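Oct 8, 2018
By the Tamik staff

37 shares | 4 comments

The Pantry Moth Nobody Ordered

Indianmeal moths rarely fly in through the front door. Most arrive as eggs or larvae in dry goods, and by the time a customer calls about adults on the ceiling, the source is often weeks old.

Bangash Pest Services, which covers Olden and the surrounding county, logged 3,595 service calls in the year that ended in February. Roughly 700 involved stored product pests. Moths led the list, followed by sawtoothed grain beetles.

Technicians there start with the oldest food in the house. Birdseed and pet food come first, then flour, nuts and dried fruit. Larvae can chew through thin film, so a sealed bag is inspected along the folds and seams like any other.
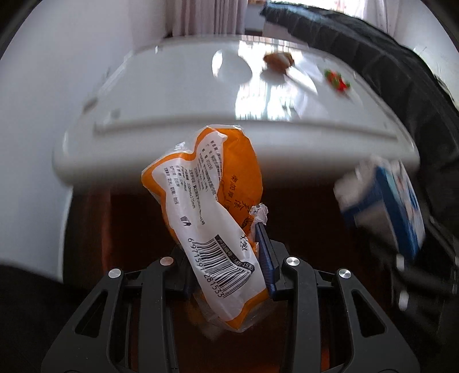
Printed plastic packaging, with the barcode on the lower part of the label.

Pheromone traps help locate the problem but will not end it. They draw only males. Bangash places one trap per room and checks it weekly, writing the catch on the back of the card. A kitchen count that climbs while the hallway stays flat tells the technician which cabinets to empty.

Cleanup is left to the customer, with a printed sheet. Infested food goes out in a tied bag. Shelves are vacuumed, including the peg holes, and wiped with soapy water. New food is kept in hard containers with tight lids until the traps stay clean.
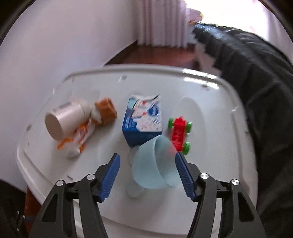 A light-blue plastic cup at a white tabletop.

Bangash charges $100 for the first visit and $50 for a follow-up. Most accounts need one of each.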